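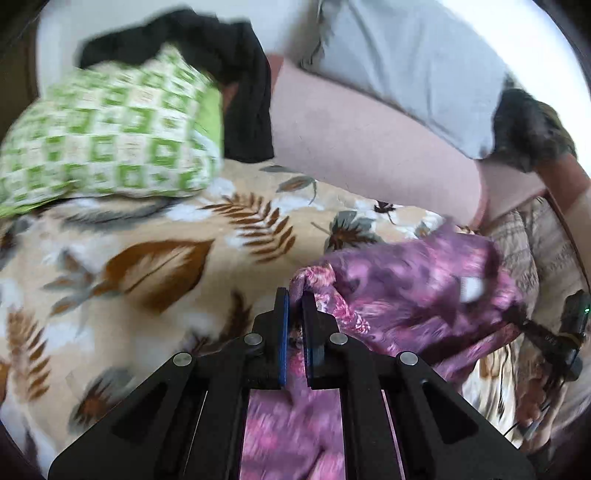
Chapter 7. Choosing a Hand-Held Gripper Kit

In chapter 6 we looked at complete robot arms. Many small workshops do not begin with an arm. They begin with a hand-held gripper, which a person carries and closes by hand, and they use it to record how a task is done. In this chapter we study such kits as products: what is in the box, what the seller promises, and how a buyer can test the promise before paying.

7.1 Why cloth is a good test

A seller usually demonstrates a kit with blocks and cups. These objects are kind to every gripper. Cloth is less kind. It has no fixed shape, it folds over itself, and its thickness changes from one point to the next. Gervásio Portela, who wrote the buying guide used at Mendonça, advises his readers to put a printed garment on a printed blanket and to pick it up by a single fold. The fingers must come together evenly at the tips, and the pads must hold the fold without the user pressing harder than is comfortable.

We will compare two kits in this chapter, the Climer and the Stodden. The Climer is sold with 2 sets of pads and a case of 198 practice tasks. The Stodden has only 20 tasks, but its guide explains each of them with more care – a point which beginners often value too late. Both can be rented from Skilta for three weeks, and this period is enough for the tests in section 7.4.

7.2 What to observe during a trial

Muammer Bayram recommends that the buyer works on a bed and not on a table. A soft surface gives way under the tool, and so the user must control the height with the wrist. Pink and purple cloth on a beige blanket with fern leaves is easy to find with the eye, even when the cloth is moving. Later the buyer should repeat the trial with two cloths of similar color.

Write down how many attempts each pick needs, and also how your hand feels at the end.
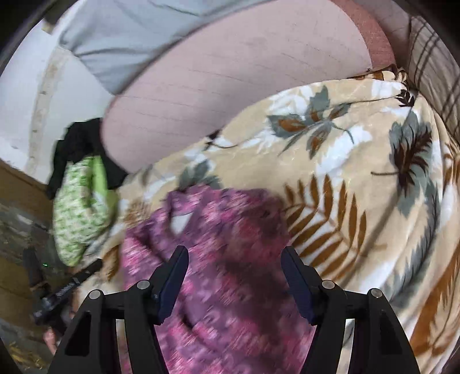

Should a beginner buy the kit with the most practice tasks?

A large number of tasks is useful only if you have time to do them. For a first kit, choose the one with the clearer guide, and add more tasks when you have finished those in the box.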